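She dyes for the mill towns now

The woman who runs the small weaving and dyeing shop in Vodside would talk for as long as I liked, she told me on the phone, provided her name stayed out of it. Her mother never signed her work and she doesn't sign hers. People in town know where to find her.

The shop is on the ground floor of an old feed store, with two looms at the front and the dye room at the back. When I arrived she was winding a warp and asked me to wait until she reached the end of it.

"If I stop in the middle I lose my place and then I have to start over," she said. "I've had customers stand there for 20 minutes."

She grew up in Skellico, where her mother and two aunts worked at the Fortin mill. Fortin made bed linens and ticking, mostly for hotels and hospitals, and she started there herself the summer after high school, on the inspection table. The job was to watch cloth go by over a lit panel and mark the faults with a piece of colored thread.

"You learned to see a missed pick from six feet away," she said. "I still can't sleep in a hotel without checking the sheets. I don't mean for dirt. I mean I look at the weave."

When the mill closed she was a shift supervisor. Most of the machines went to a dealer out of state, and the older floor looms that had been used for samples were sold off in the parking lot. She bought one for $747, which was what she had in her checking account after the rent. It took her brother-in-law's truck and two trips to get it home in pieces, and then most of a winter to put it back together.

"There was no manual. There were numbers penciled on some of the parts, and other parts had no numbers at all. I had it together wrong twice."

For the first few years she wove dish towels and sold them at the Climgate market, on Saturdays from April until the weather turned. Towels paid for yarn and gas and little else. The change came when an innkeeper asked whether she could make bedspreads to match one left in the house by the previous owners. It was a plain striped cotton spread with a lot of wear at the fold.

"I said yes before I'd worked out that my loom wasn't wide enough," she said. "So I wove it in two panels and joined them down the middle. If you line up the stripes you don't see the seam unless you go looking. My mother went looking. She found it."

Stripes have been most of her business since. She likes them because the planning is all done before the weaving begins. The colors are laid out in the warp, and once that is on the loom the pattern is fixed. A wide spread can take nearly 2000 warp threads, and every one has to go through its own heddle.

"People think the weaving is the slow part. Weaving is the part where I get to listen to the radio."

I asked what makes one stripe look right on a bed and another look wrong. She said the mistake she sees most is making every band the same width.

"That's an awning. On a bed you've got a big flat area and then it drops off at the sides, and your eye needs something to follow. I'd put a thin line inside the wide one. It can be white, or just a shade off the ground color."
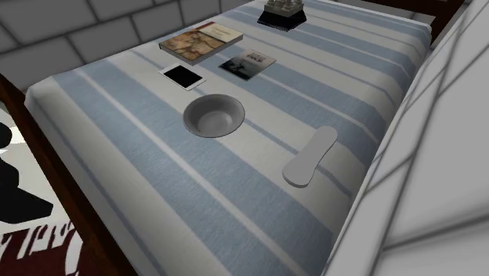
Blue and off-white bands, with thinner lines between.

She dyes most of her own yarn, and blue is the color she is asked for more than any other. She keeps an indigo vat going all year in the back room and checks it every morning, including Christmas. A soft, slightly gray blue is harder to get than a dark one, she said, and harder to repeat. She keeps a notebook with a snip of yarn taped beside each entry and dyes enough for the whole order at one time.

"If I run short, I'm in trouble. I can get close. Close is fine for towels."

A full-size spread from her shop starts at $1000. She knows what people think of that number, because they say it out loud in front of her. She used to explain the hours. Now she shows them the towels.

"Some of them come back in a couple of years. They've bought two or three cheap ones by then and the stripes faded or the thing shrank. I don't say anything. I write up the order."

Her care instructions are short: wash it cold, don't use softener, hang it if you have the line for it. She would like people to turn the spread end for end every month or so. A bed near a window fades on one side, and she has had spreads returned to her for repair that were two different blues.

She has no plans to hire anyone. A student from Climgate came in for a while to learn warping and was good at it, then left for nursing school. The second loom, bought for the student, now has a rug on it that she works on when orders are slow.

Before I left I asked whether she still had the first towel she wove on the Fortin loom. She pulled it out from under the counter – it was wrapped around a jar of bobbins – and showed me the mistake along one edge, where she had skipped a thread for the whole length of the cloth.

"Inspection would have caught that," she said, and put it back around the jar.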